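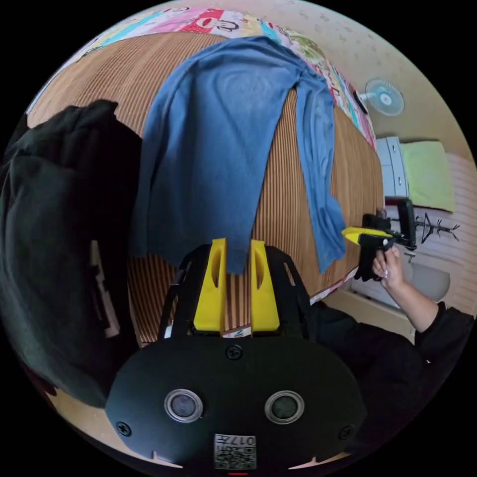 I went to the Mumby bedding fair in February with Desta Negash, who needed a mattress topper and had been promised one at trade price by a man called Lazăr. I needed nothing. I own a bed, it has things on it, and I sleep under most of them. This did not stop me paying for parking.

The fair is held in what used to be a seed warehouse on the edge of town. You go in past a desk where a woman gives you a tote bag containing a smaller tote bag, and then you are in Hall 2. I never found Hall 1. There was a sign for it, with an arrow, and the arrow pointed at a wall with a fire extinguisher on it.

The programme claimed 3000 visitors over the run. We got there at ten in the morning and most of them seemed to be ahead of us in the queue for coffee. Desta, who is better at these things than I am, went straight to the stands and left me holding both tote bags and the two smaller ones.

First up was Hekska, who make quilts. They had the biggest stand and the best lighting, and every bed on it was made up in one of those colours that has a name like Oat or Damp Linen. I asked a young man in a very nice jumper whether they did anything with a pattern. He showed me a quilt with a slightly different Oat along one edge. I asked whether they did anything for people who like to be looked at by a cartoon when they wake up, and he said there was a children's range in the catalogue, page 11, and looked over my shoulder for a more promising customer.

I bear him no grudge. The quilt was lovely to touch and cost about what I paid for my first car.

Rorner, two aisles along, were much more my sort of people. They sell woven mats for putting on top of a bed, mostly to customers who have spent a summer somewhere hot and come home with opinions. The stand was run by a father and daughter who disagreed about everything, including which way up the mats went. He said the ribs should run head to foot so you don't feel them. She said you feel them either way and that feeling them is the whole idea. They had a bed set out for trying, and I lay down on it in my coat, first his way and then hers. I could feel them both times. It was quite pleasant, like lying on a very polite radiator. I got up with a striped cheek, because I had rolled over without thinking, and walked round with it until lunch.

They had the mats in plain straw, in a reddish one, and in a tan and brown stripe that I kept going back to. The daughter told me the stripe hides the creases if you fold it, then told me not to fold it. You roll it. She was firm about this. Her father, behind her, was folding one.

Lunch was a baked potato from a van in the car park. The less said about the coleslaw the better, though Desta had seconds.

In the afternoon there was a demonstration called The Ten Minute Bedroom, given from a small platform by a brisk woman with a headset. The platform had a bed on it and the bed had a heap on it: shirts, a dressing gown, a coat, several towels. The idea was that she would fold the lot and make the bed in ten minutes while talking. She did it in nearly 11, and blamed the dressing gown.

Her method for a long-sleeved shirt goes like this. Lay it face down with the whole of it on the bed, hem towards you. Bring each side in to the middle and turn the sleeve straight back down along the body. Fold the hem up to the collar, once, and then again if your drawer is shallow. She did one a second for a while and it was hypnotic. Then she asked for somebody from the audience and Desta pushed me.

I have been folding shirts since I left home and had thought of it as something I could do. In front of people, I could not find the second sleeve. I had it, then I had the collar, then I had what she described over the speakers as "a sort of parcel". There was applause of the kind you give a dog. She unfolded my parcel, did it again properly and gave me a lavender sachet, which I've put in the car, where it is losing a battle with the coleslaw.

What I did take from her was a remark she made while winding up her lead. She said most people fold on top of whatever is already on the bed, bags and jackets and all, and end up with a third of the mattress to work on. Clear the big lumpy things off first, she said, even if you only put them on the floor. I nodded like a man who clears things off.

We found Lazăr at last by the exit, sitting on a stack of toppers and eating a pear. He had no memory of promising Desta anything. They argued amiably for a good while and she came away with a topper at full price and one free pillowcase, and was delighted.

If you're going next time, parking is cheaper behind the garden centre, and take your own lunch. The Rorner stand takes cards but the machine has to be held up near the window. Desta's topper is still rolled up in my hall – she says she's coming for it at the weekend.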